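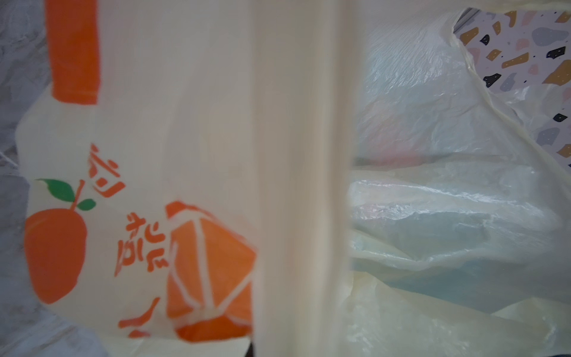

Returning Plastic Bags and Film for Recycling

Residents of Rendley may return clean plastic bags and film to the collection points listed at the end of this page. These materials must not be placed in the household recycling cart. Bags wrap around the sorting equipment at the Devier Transfer Station, and the line has to be stopped while they are cut free.

What is accepted

Grocery and produce bags, bread bags, newspaper sleeves, dry-cleaning film and the outer wrap from paper towels are accepted. Printed bags are treated the same as plain ones. As a general test, the film should stretch when pulled with the thumb. If it tears like paper or crackles loudly, place it in the trash.

What is not accepted

Chip bags, frozen food bags, pet food sacks, bubble mailers with paper labels, and any bag marked "compostable" or "biodegradable."

Preparing your bags

1. Empty each bag and shake out crumbs. Remove receipts, stickers, drawstrings and hard handles.
2. Rinse bags that have held meat or loose produce, and hang them until fully dry. Damp film grows mold in storage and may cause an entire bale to be refused.
3. Flatten the bags and pack them into one larger bag. A standard grocery bag will hold up to 100 others.
4. Tie the outer bag loosely and bring it to a collection point. Do not leave bags beside a full bin -- take them home or use the other location.

Businesses

Pallet wrap is accepted at the transfer station only, by appointment. Loads over 2,000 pounds require Form 263, which must be submitted four working days in advance.

Collection points

Devier Transfer Station, main gate, during posted hours.
Cordier Street Library, front lobby. This bin is removed for floor maintenance during the first week of October.

Page last reviewed Sunday, February 24, 2019.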